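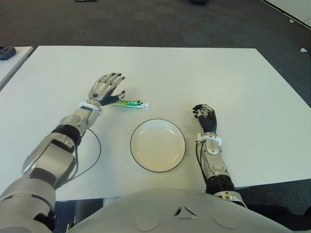
Fig. 2. White table with plate and toothpaste tube.

Clearing the Golness table

1. Take off small items first, tubes included.
2. Lift the plate. Do not slide it, whatever the leaflet says about a scratch-proof top.
3. Wipe with a damp cloth, then a dry one.

Note: Fendura sells a spray for matt white tops. We tried it for nearly three weeks and saw little that water hadn't managed.

Caution: toothpaste is mildly gritty. Some people swear by it for marks. Test it out of sight before believing them.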